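Search this site
Enter keywords Go

Speaker notes: What we saw on the Derkanitz open day
By Treasa Ó Néill
Jun 9, 2019

Good evening, everybody, and thank you for coming out. (Wait for the back row to settle. Kevin has the clicker, so nod at Kevin.)

I promised the club I would tell you about the visit, and I've had so many questions by the coffee machine that I thought I had better write it down properly. There were 37 of us on the bus in the end, counting Idrisa Mushi's two boys, who asked better questions than I did all day long.

Start with the building. Derkanitz has the old Stovar print works down by the river, and those of you who worked there will want to know that the big staircase is still in and so is the clock. (Pause here. Somebody will have a story about the clock. Let them tell it.)

We were met by Fongchan Sombatkul, who runs the demonstrations, and she was just lovely with us. She started by saying that most people arrive expecting to see something fast. Her tables are slow, and she likes them that way, because you can stand there and think about what the arms have to work out. I wrote that down on my hand, having left my notebook on the bus.

The first tables were sorting and folding, and I'll skip over those unless somebody asks. The one I want to spend time on is the pencil case table. The job is one any first grader does every morning: the pencil case is open, your things are on the desk, and your things go in the case. There are two arms, one on each side, and each has its own reach to look after. Next two slides, Kevin, please, and leave them up a good while.
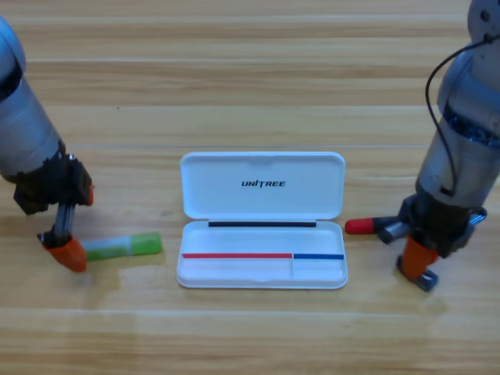
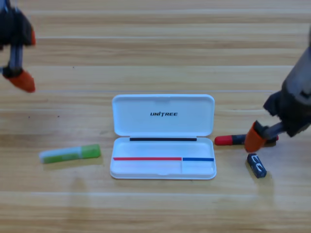 Pencil case table, Derkanitz open day. In both pictures the case is open and empty, with the glue stick on the table to its left.

(Give people time to look. Then point to the marker in the second slide, on the right by the orange fingertip.)

Now, think about how you pick up a marker. You don't look at your fingers at all, do you? You just sort of arrive. Fongchan explained that a round thing lying on a hard table is one of the meaner jobs you can give a gripper – come in a touch too far to one side and away it rolls. Then there's the case itself, with a divider in the tray, so one side is roomier than the other, and a long thing has to be turned the right way before it will go in. I had never once thought about that, and I raised three children with pencil cases!

Idrisa's younger boy asked what happens if the arm drops something. Fongchan said it tries again, and if it still can't manage, a person puts the thing back and they start over. She told us they had made 144 tries at this job since February and kept notes on every one. He wanted to know if the robot got bored. She said no, but she did.

(Laugh here, I hope.)

After that we had the talk upstairs from Volodymyr Vasylenko, which ran long, but he was so pleased to have us that I didn't mind. His point, as I took it, was that small household jobs are hard because every kitchen and every desk is different – his own desk being a fine case, he said. Questions on wages and jobs came up, and he answered them fairly. I have his answers on the yellow card if anybody wants them.

Lunch was six dollars and there was soup. Take the next slide off, Kevin, it's only the bus.

Last thing: they'd be glad to have us again, and the sign-up sheet is by the door. Please print your name, as I couldn't read half of them last time.

Comments

Kevin Costello
For the record I left the bus slide in and people liked it. Nice talk, Treasa.

marlene_k
Is the building okay for a walker? I remember those stairs.

Treasa Ó Néill
Marlene, yes, there's an elevator at the river side now. The tables are all on the ground floor anyway, so you'd only need it for the talk.

oldpressman
I wound that clock every Friday for nine years. Glad to hear it's still up.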